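2/8/22
For immediate release

Gidow puts limits in writing as it opens hand-guided laundry recordings

Gidow, the Gitilham firm that records people doing household jobs so that robots can be trained to copy them, today released its first set of clothes-handling recordings, along with a list of things it does not think the recordings prove.

The set, called Jondness, holds 800 recordings made since May by 12 people. Each worked with a pair of hand-held grippers, picking up, spreading and folding T-shirts. No robot was used at this stage. The idea is that a person holding the same sort of jaws a robot would use passes on movements that the robot can later repeat.

Gidow says that idea still needs testing. "We have read plenty of announcements in our field that go straight from a tidy demonstration to a robot in every home, and we don't believe them," said Inger Hviid, who runs the recording work. "A person can fold a shirt with grippers. Fine. A person could fold a shirt before we started. What we want to know is how much of that survives when you take the person away, and today I can't tell you."

T-shirts were chosen for being awkward. Cotton knit sags, creases and folds over on itself, and a shirt held by the shoulders looks different each time it is picked up.

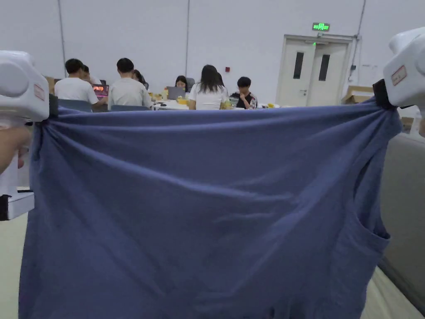 A blue T-shirt held by the shoulders between two hand-held grippers.

Over 200 further recordings were left out of the release, mostly where the shirt had been dropped or one gripper had lost its hold. Meinir Kemeys, who checked them, argued against leaving them out and still does. "If you only show a machine the good attempts, it has no idea what to do after a bad one," she said. The dropped-shirt recordings will be sent to anyone who asks for them.

Lozano, a commercial laundry business, has agreed to try a robot trained on the set at one site for 11 weeks. It has made no promise to buy. "I have been shown folding machines before and they liked one kind of towel," said Yolanda Valderrama, operations manager at Lozano. "Our staff will be timing this one against themselves, and I expect them to win for a good while yet."

Gidow will publish the results of the trial whichever way they go, including the number of times a member of staff had to step in. It will not be putting out speed figures before then – earlier ones, taken from people using the grippers, say little about a robot.

Requests for the recordings, including the rejected ones, should go to Flor Nina at the Gidow press desk in Gitilham.

Ends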